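Drulari x Kwon autumn capsule: anyone bought it?

Findthorpe Style Board > High street and designer

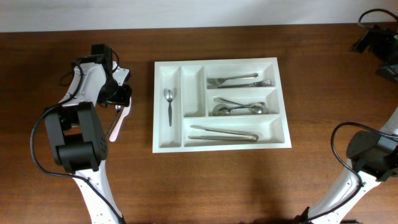

Replies, oldest first

hemline_hal
The Drulari x Kwon thing landed in November and my whole feed has gone beige. Has anyone handled it in person? The overshirt is 54 quid, and on the website it has been shot entirely on people lying down, so I've no idea where it ends.

moth_bait
Tried it on in the Findthorpe branch. It ends at the knee. The sleeves end somewhat later.

Pocketwatcher
I think it's lovely, sorry. Heavy cotton, proper buttons, and the campaign used local faces for once. Ji-hoon Song is a potter and looks like someone who has worn a shirt before.

hemline_hal
He's wearing it back to front in one of them.

Pocketwatcher
That's styling.

grumbleweed
Am I the only one who remembers the Flenditz capsule? Same boxy cut, same "worn by makers" line, same sad tote bag. They've changed the label and added a fiver.

Pocketwatcher
Flenditz was polyester. I had the jacket and it crackled when I sat down. Not the same thing at all.

grumbleweed
Same cut though.

moth_bait
It's a square with arms, there are only so many ways to do it.

selvedge_sue
The long coat is the one to look at, if you can stomach 400 for it. Woo-jin Ma wears it in the campaign film and I watched that twice, mostly for the lining. Sizing is daft. I'm a 14 and the 2 fitted. They go up to 5, which I assume is for sharing.

hemline_hal
Right, ordered the overshirt in a 1. If it comes past my knees I'm sending it back.

grumbleweed
Returns are 2 weeks and you pay the postage. Flenditz did that as well.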